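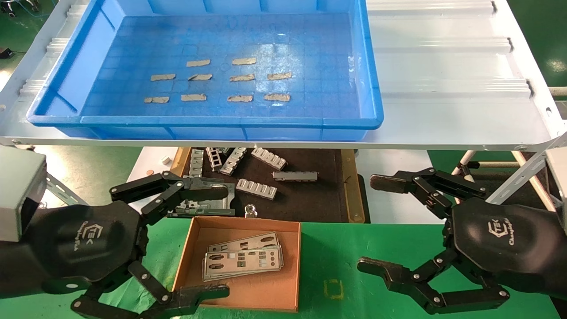
According to Florencia Ledesma, a part number should tell you what the part is, so that you can read it without opening the book. I respect this opinion and I worked in this way for many years. But on this page I explain the other way, with plain numbers that mean nothing, and I hope that at the end you can choose for yourself.

How to Give Numbers to the Parts in a Small Shop

Last changed: April 25, 2001

The page is for shops that make or repair things and have perhaps a few hundred kinds of parts, bought and made. When I started at Olivares we had 218 kinds, and most of them had only a name. One man said "short plate", another man said "small plate", and the drawing said "support". All three were the same part. We ordered it two times in the same month of November.

What you need

A notebook with hard cover, or a simple spreadsheet.
A pen that does not wash off.
Labels for the places where the parts stay.
One person who gives out the numbers. Only one, please.

Step 1. Decide what is a part

Two things are the same part if you can take either one and the work comes out the same. If the customer or the machine sees a difference, they are two parts and they need two numbers. Color is a frequent question. If you paint the cover after the assembly, the cover is one part. If it arrives already painted in two colors, you have two parts.

Left and right versions are always two parts, also when they look almost equal. I insist on this because the mistake is easy to make and you find it late.

Step 2. Choose the length of the number

Use four digits and start from 1001. Do not start from 1, because then somebody writes 7, somebody else writes 007, and the computer puts them in a strange order. Four digits are sufficient for any small shop. At Postdale they reached 2,766 after a long time and they still have much room.

Do not use the letters O and I. Better, do not use letters at all.
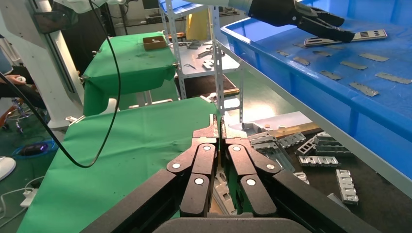
Vicente Medina asks: We already have letters in front, B for brackets and P for plates. It has worked fine until now. Do I really have to throw them away?

No, you don't have to. If it works, let the old numbers live and give plain numbers only to new parts. But think what you will do with a bracket that is flat, or a plate that has a bend. In my shop we had a long discussion about one piece of sheet metal, if it was B or P, and in the end it was in the book under both letters. With a plain number there is nothing to discuss. The words go in the description, where they can be changed.

Step 3. Write the book

Each line of the book has five things and I would not add more at the beginning:

Number
Description
Material and thickness
Supplier, or "made here"
Date when the number was given

For the description, begin with the noun and after it put the details, from the most important to the least. "Plate, flat, 2 holes" is good. "Small flat plate with 2 holes" is not so good, because in the sorted list it goes under S, together with all other small things.

Give the next free number to the next part that comes to you. Do not leave empty places for "future brackets". I did this at first, I kept 5 pages free for them, and the brackets needed seven.

Step 4. Put the number where the part is

The number must be on the bin, the tray or the shelf, and also on the drawing. On very small parts don't try to mark the part itself. A label on the front side of the container is enough, written big, with the description below in smaller letters.

If parts travel through the shop on a tray, put a card in the tray that goes with them. The label on the shelf does not help when the tray is on the bench.

Blue tray with flat strips is on the white shelf in the picture:

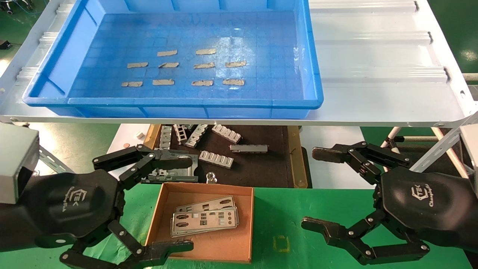
Flat strips in a blue tray, on a white metal shelf.

Step 5. When a part changes

This is the difficult one. The rule that I learned from Cristian Lozano is very short: if the new part can go everywhere the old one went, keep the number and write a revision letter on the drawing. If it can not, give a new number, and in the book write next to the old number "replaced by" and the new one.

Never use an old number again for a different part. Number 1187 in our book was a washer, then it was free, then it was a spring, and one customer with an old paper list received springs.

Step 6. Supplier numbers

Your supplier has his own number, for example the Erham catalog. Write it in the book but do not use it as your number. The supplier can change it, or you can change the supplier.

Some questions that I received

Can I number screws too? Yes, the standard ones also. They are parts like the others.

Who can give a number when the person with the book is on vacation? Write the name of a second person on the first page of the book. The second person gives numbers only in this time.

And for assemblies? The same series, the next free number. In the description begin with the word "Assembly".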